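배하랑

배하랑(Ha-rang Bae)은 대한민국의 방송 리포터 겸 연예 프로그램 진행자이다. 케이블 채널 프라시아(Prasia)의 저녁 연예 정보 프로그램 《라(Ra)》의 현장 리포터로 이름을 알렸다. 현재는 인딜레오(Indileo) 소속. 라디오와 행사 진행을 병행 중이다.

생애

강원도 원주시 출생. 2녀 중 둘째. 아버지는 인쇄소를 했고 어머니는 초등학교 급식실에서 일했다. 초등학교 4학년 때 가족이 수원시로 이사. 중학교 방송반에서 점심 방송을 맡은 것이 첫 마이크 경험이었다고 본인이 여러 차례 말한 바 있다. 고등학교 때는 육상부에도 잠깐 있었으나 발목 부상으로 그만둠.

대학에서는 불어불문학을 전공했다. 2학년 때 학내 방송국에 들어갔고 졸업 전까지 교내 축제 사회를 매년 봤다. 졸업 후 지역 민방 리포터 시험에 세 번 떨어졌다. 네 번째에 합격. 이 시기에는 마트 문화센터에서 어린이 스피치 강사로 일하며 생활비를 벌었다.

경력

초기

첫 방송은 지역 민방의 아침 생활 정보 코너. 시장 물가, 도로 공사, 김장 행사 같은 것을 전했다. 생방송 중 마이크가 꺼진 줄 모르고 끝까지 말한 장면이 온라인에 퍼져 처음으로 얼굴이 알려졌다. 당시 별명은 '무음 리포터'. 본인은 이 별명을 별로 좋아하지 않는다고 한다.

2년 뒤 퇴사. 서울로 올라와 홈쇼핑 게스트, 기업 사내방송, 예식 사회 등을 했다. 이 기간의 출연 기록은 정리된 것이 거의 없다.

《라》 시절

프라시아 채널 개편 때 《라》의 현장 리포터로 합류했다. 처음에는 주 1회 출연이었는데 시사회와 제작발표회 취재가 늘면서 고정이 됬다. 배우에게 미리 준비한 질문 대신 그날 아침에 뭘 먹었는지부터 묻는 방식이 특징. 시청자 반응은 갈렸다. 편하다는 쪽과 성의 없다는 쪽.

《라》에는 총 244회 출연했다. 이 중 105회가 현장 생중계였다. 스튜디오 진행자가 휴가를 갔을 때 대리 진행을 맡은 적도 있으나 횟수에는 포함되지 않는다.

음악 쪽 취재로는 월드뮤직 박람회 워멕스(Womex) 현지 리포트가 있다. 통역 없이 불어로 인터뷰를 진행해 화제가 되었고, 해당 분량은 특집으로 따로 편성되었다. 편집본은 짧은 편이며 다시보기는 제공되지 않는다.

하차와 이적

프라시아와의 계약은 갱신되지 않았다. 채널 측은 프로그램 개편에 따른 것이라고만 밝혔고, 배하랑 측은 따로 입장을 내지 않았다. 출연료 문제라는 보도가 있었으나 확인된 바 없음. 마지막 방송에서는 평소와 같은 인사로 끝냈고 하차 언급은 자막으로만 나갔다.

2023. 3. 6. 인딜레오와 전속 계약을 맺었다. 인딜레오는 원래 음악 매니지먼트 회사로, 방송인 영입은 배하랑이 처음이다. 같은 3월에 심야 라디오 임시 디제이를 맡았고 이후 고정 진행자가 되었다.

라디오

심야 시간대. 사연과 신청곡 중심. 게스트는 잘 부르지 않는다. 청취자 사연을 끊지 않고 다 읽는 편이라 노래가 적게 나간다는 불만이 게시판에 종종 올라온다. 첫해 접수된 사연은 3,142건으로 제작진이 공개 방송에서 밝혔다. 오프닝 멘트는 본인이 직접 쓴다. 작가가 따로 있으나 오프닝만은 예외.

진행 방식과 평가

말이 빠르지 않다. 발음은 정확한 편. 사투리는 거의 없지만 놀라면 강원도 억양이 나온다. 상대의 말이 끝난 뒤에 한 박자 쉬고 질문하는 습관이 있어서 생방송 초기에는 방송 사고로 오해받기도 했다. 방송 비평 쪽에서는 대체로 인터뷰보다 현장 스케치가 낫다는 평. 반대로 라디오 이후로는 듣는 태도가 좋아졌다는 글도 있다.

비판도 있다. 모 영화 제작발표회에서 배우 이름을 두 번 잘못 불러 다음 날 방송에서 사과했다. 이후 큐카드에 이름을 크게 써서 다닌다고 한다.

사생활

미혼. 서울 은평구 거주로 알려져 있다. 언니는 수원에서 약국을 운영한다. 종교는 없음. 취미는 수영과 헌책 모으기. 운전면허는 있으나 차가 없어 새벽 방송이 끝나면 택시를 탄다. 키, 몸무게, 재산 등은 공개한 적이 없다. 인터넷에 떠도는 수치는 출처가 불분명하므로 문서에 추가하지 말것.

교제설이 한 차례 있었다. 상대로 지목된 음악 프로듀서 측이 먼저 부인했고 후속 보도는 없었다.

출연 목록

텔레비전
지역 민방 아침 생활 정보 코너, 리포터
프라시아 《라》, 현장 리포터
프라시아 워멕스 특집, 리포터

라디오
심야 음악 프로그램, 임시 디제이 후 고정 진행

기타
기업 사내방송 다수
대학 축제 및 지역 행사 사회 다수

여담

혈액형 질문을 받으면 답하지 않는다.
학창 시절 방송반 후배 중에 현직 성우가 있다.
커피를 못 마신다. 대기실에서는 보리차.
옷은 여러 벌 사지 않고 같은 것을 오래 입는 편. 분홍색 티셔츠 차림으로 라디오 공개 방송에 나온 뒤 팬들 사이에서 분홍색이 상징색처럼 쓰인다.

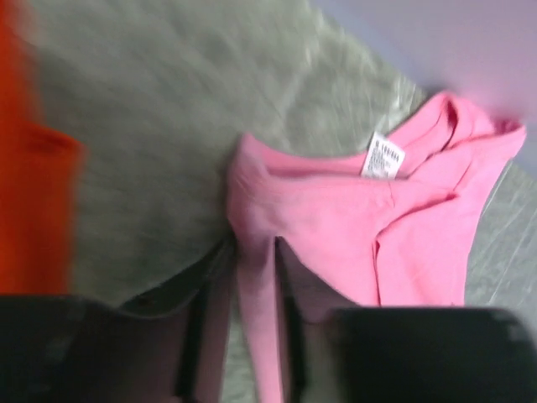 같이 보기

프라시아
라 (텔레비전 프로그램)
인딜레오
워멕스

분류: 대한민국의 방송 리포터 | 대한민국의 라디오 진행자 | 원주시 출신 인물 | 살아있는 사람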